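3.2 Adhesion of decorative paper on wood blocks
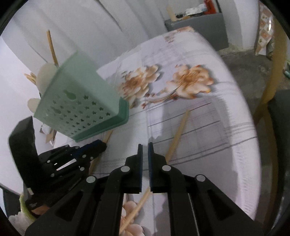

Figure 2. Two black grippers above a table with a floral and plaid tablecloth.

The second part of the study concerns the glue used in home paper crafts. We prepared 243 blocks of pine and covered each of them on one face with patterned paper. Three types of paper were bought from Hestov, and both glues, one matte and one glossy, came from Flotham. The glue was put on with a foam brush in one thin layer, and the blocks were left to dry for 11 hours at room temperature.

After drying, the corners of the paper were examined by Lahtinen and Vainio separately. A corner was counted as lifted if a thin card could go under it. With the matte glue, lifted corners were found on seven blocks, and all of these carried the heaviest paper. With the glossy glue we found two such blocks. The difference is small, and we do not want to make a strong claim from it.

Wrinkles were more common than lifted corners. They appeared mostly where the paper had been pressed from the edges toward the middle, as was also reported by Ahuja for cardboard boxes.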